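Papers > Household Energy > Section 3

3.2 How people really pick a wash cycle

I went into this part of the study thinking price would run the show. We gave 300 households in Jamell a simple diary (paper, with a pencil on a string, very fancy!) and asked them to write down every load, the cycle they chose and why. By the end of June we had 2,941 entries, and I read every one of them myself, mostly at the kitchen table after 10 p.m.

The word that kept coming up was "usual." People had one cycle they liked and they stuck with it, even when the Skodel tariff made an evening load cheaper.
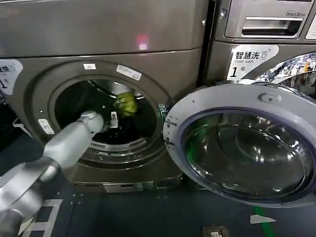

Figure 4. Cloth at the drum opening of a front-loading washing machine.

Only 379 entries mentioned cost at all, and I'd hoped for a lot more than that. Small loads were the other surprise – plenty of diaries had a single shirt or a couple of towels going in alone, usually with a note like "needed it for tomorrow." I coded those as urgent loads and kept them out of the tariff model in Section 4, where they would have made the evening numbers look worse than they are.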